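Science for Kids > Machines > How Robots Learn to Pick Things Up

Search this site Type a word Go

How Robots Learn to Pick Things Up

You can probably pick up a bag of chips without thinking about it. Your hand opens, your fingers close on the bag, and you stop squeezing before the chips break. You learned to do this when you were very small, by grabbing things over and over.

A robot has to learn it too. One way is for a person to write a long list of rules, such as "move down, close the fingers, lift." Rules work well in a factory where the same part shows up in the same spot every time. They don't work so well in a home. A sock might be on the floor today and under a chair tomorrow.

So many robot builders use a different way. They show the robot examples.

What is an example?

An example is a recording of one job, done from start to finish. The job might be "put the cup on the shelf" or "move the socks to the basket." A person does the job, and a camera records it. The recording also keeps track of how the fingers of the tool moved and when they opened and closed.

One example is not enough. If you had only ever seen one dog, and it was brown, you might think all dogs were brown. A learning computer can make the same kind of mistake. If every example shows a red cup on a white table, the computer may have trouble with a blue cup on a rug.

The Skavine project has collected 3660 examples so far. They were recorded in 40 different homes in the town of Samport.

Using a robot's hand without the robot

You might think you need a whole robot to make the examples, but you don't. The people who collect them hold a gripper in their own hand. A gripper is a tool with fingers that open and close. The camera is on the gripper, so it sees what a robot would see if the gripper were on the end of its arm.

This makes the work much easier. A robot arm is heavy and has to be bolted down. A hand-held gripper fits in a backpack and can go up the stairs to a bedroom.

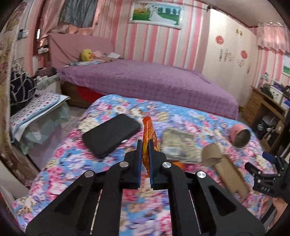

The gripper's blue pads hold an orange snack bag above a flowered bedspread.

Snack bags are good practice. A box keeps its shape when you squeeze it, but a bag bends and crinkles. If the fingers squeeze too hard, the snacks get crushed. If they squeeze too little, the bag slides out. The pads on the fingers are made of rubber, and rubber grips smooth things well.

Other shapes are useful too. A can lying on its side may roll when something bumps it. A flat case is hard to get hold of, so the fingers have to find an edge. A cardboard tube is light and easy to knock away. Collectors often put several things close together. Then the computer has to learn which one to reach for and how to leave the others alone.

Some jobs need 2 grippers, one for each hand. Try opening a jar with one hand and you will see why.

What about mistakes?

People drop things. When that happens, the collector finishes the job if possible and makes a note. Later, a checker at Grasunar, the company that looks after the recordings, watches each one. In January the checkers took out 336 recordings. In some of them the picture was too dark. In others a sleeve was covering the camera.

A few drops are kept on purpose. A recording of someone dropping a bag and picking it up again can help a robot learn what to do when it drops a bag.

How does the computer learn?

The computer looks at a picture from a recording and guesses what the gripper will do next. Then it compares its guess with what the person really did. If the guess was wrong, it changes its settings a little and tries again — many, many times. Slowly the guesses get closer.

After that, the gripper goes on a real robot arm, and the computer has to make the moves by itself. The test robot at Skavine is called Kapoor. Kapoor is good at cans now. It is still slow with bags, and it often needs a second try.

Words to know

Gripper: a tool with fingers that open and close to hold things.
Example: a recording of one job that a computer can learn from.
Collector: a person who makes the examples.

Try it yourself

Take a pair of kitchen tongs and ask a grown-up for an empty can, a sock and a small bag of crackers. Move each one from the table to a chair, using only the tongs. Now do it again with one eye closed. Which was the hardest to hold? Write down how you had to move your hand for each thing.

Page updated 9 Oct 2026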